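How does a town pick its leader?

Hi, it's me again! Today I want to tell you about mayors, and about how my town, Clarnavel, chose a new one. I stayed up way past bedtime to hear the result (so did my cat).

First you need candidates. Those are the people who want the job. In Clarnavel, anybody who wants to run has to collect 60 signatures from neighbors, and I signed for two of them, which is allowed!
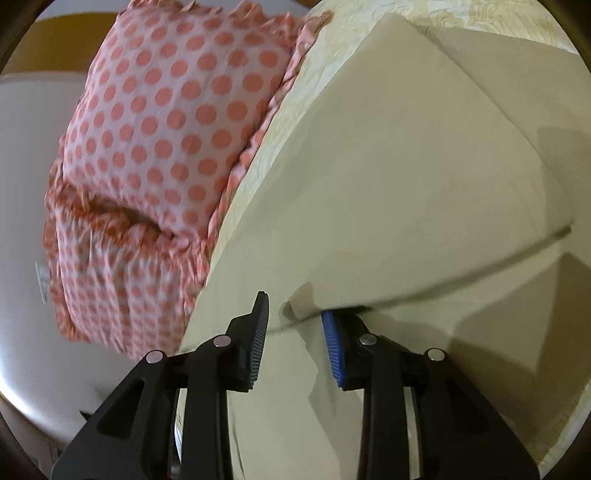
Two polka-dot pillows with ruffles.

Next comes voting. You go behind a little screen, mark your paper and drop it in the box. It's secret, so you don't have to tell anyone who you picked, even your best friend. You do have to be 18, though.

Then the counting starts. On August night we had 1,309 votes, and more than 900 went to the same person. Wow!

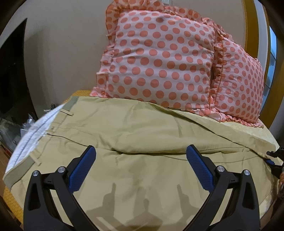 Khaki trousers on a mustard-yellow bedspread.

A mayor can't just make up rules alone. The town council votes on them too, and you can go and listen. Our next big question is whether the bus should stop at Drurkero Park. I really hope so, my feet get tired on that hill.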